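From: Lorraine McPhee
To: Garkow Listeners
Date: 10/9/23
Subject: Re: [garkow] Recording the swifts and owls at Llanos

Jocelyn Tiongson wrote:
> Has anyone tried recording the tawny owls down by
> the Llanos footpath yet? I went twice and only got
> lorries. Also, is the old quarry gate open again?

Hi Jocelyn, hi all,

Yes, and it was wonderful! The gate is open, so you can get right down behind the bank, and the lorries drop away to almost nothing. I had a male calling from the ash trees and a female answering across the stream, over and over, so close that I could hear the little wobble at the end of his hoot. I came home with 70 minutes and I've listened to it all twice already (my poor family).

For anyone using a phone, do put it on a stand. Holding it gives you every rustle of your sleeve, and mine even picked up my watch. A small round base is fine if the ground is flat - I take an old chopping board for the grass.

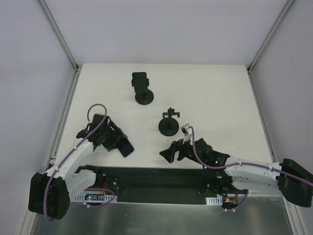

Ferdinand Oberholzer wrote to me that he gets far less wind noise by keeping low, right down by the roots, and that a woolly sock over the microphone end works as well as anything he has paid for. I tried the sock last night and he's right, the hiss has nearly gone!

My file 201 is the best one, with both birds and a fox barking a long way off. I'll put it in the shared folder once I've trimmed the part where I sneeze. Dayana, could you check the folder still has room? And who fancies a walk in November, when the young ones start squabbling over territory?

Lorraine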